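Is it worth decanting dry goods into clear bins?
Asked in Kitchen & Storage

Everyone on my feed seems to be tipping their rice and pasta into see-through tubs. I have a small galley kitchen with 2 deep cupboards and I'm not convinced. Plustell want £109 for a full pantry set, which strikes me as a lot for empty boxes. Does it keep food any fresher, or is it just for show? We had moths in April and I don't want them back. 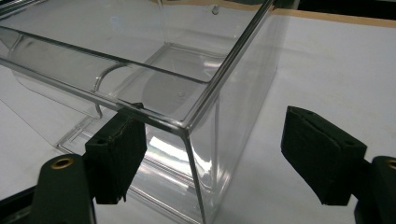 I should say I already keep flour in its paper bag with a peg on it, and it has never let me down. So persuade me, if you can.

Posted by Jestarton

Short version: mostly for show. An open bin does nothing for freshness or moths. For that you need a lid with a proper seal, and jam jars have those already. I'd freeze new flour for a few days and wipe the shelves down, paying attention to the screw holes. The claims on these sets about "locking in goodness" I would take with a large pinch of salt. 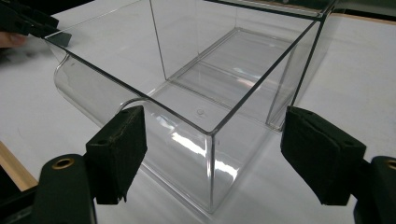 Where bins do earn their keep is with things that are wrapped already, like stock cubes, tea bags and snack bars. If you buy any, look at the shape before the price. A clear one with a curved lip at the front, like a scoop bin in a sweet shop, makes more sense to me for grabbing things than four straight walls. You still lose the cooking instructions and the date if you tip food out – so cut that bit off the packet and keep it.

Posted by Vitport

waste of money imo. had 3 of them, they scratched and the cupboard held less than before. peg is fine

Posted by Deák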